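**Ribbed fabric** is a textile with fine raised lines, called ribs or wales, which run in one direction over the surface. It can be knitted or woven. The knitted type is the more common one in clothing, where it is used for cuffs, collars, sweaters and close-fitting shirts. The woven type is found more often in upholstery and curtains.

## Structure

In a knitted rib, columns of knit stitches change places with columns of purl stitches. The purl columns sink back and the knit columns stand forward, so the cloth pulls together in its width and can be stretched across the ribs. A 1x1 rib has one column of each kind. A 2x2 rib has two of each, and is thicker to the touch.

In a woven rib, the effect comes from using yarns of different thickness, or from grouping several yarns together. Such cloth stretches very little.

## Drape and color

Drape is the way in which a cloth hangs under its own weight. A soft ribbed fabric usually makes broad, rounded folds, while a stiff one stands away from what it covers. The ribs also change how the color is seen. Dark shades such as charcoal look almost black inside a crease and turn to slate gray where the light meets a raised fold -- for this reason, sellers often show dark ribbed cloth draped and not flat.
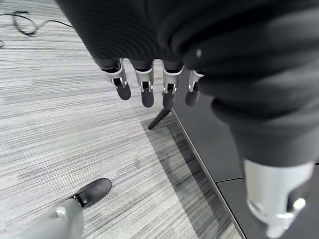
## Care

Dark ribbed cloth shows lint easily, and small pale fibers can stay in the grooves. A soft brush should be moved along the ribs, not across them. Knitted pieces are best dried flat, as hanging can make them longer.

## Regional names

In the town of Petchrat, the weaver Boonsong Hemmin sold a fine ribbed cotton under the name *Zimia*. It was made in rolls of six meters, and the workshop produced almost 1000 rolls before it closed. The name is still used in local markets for any thin ribbed cloth, also when it is knitted.

## See also

- Corduroy
- Grosgrain
- Jersey (fabric)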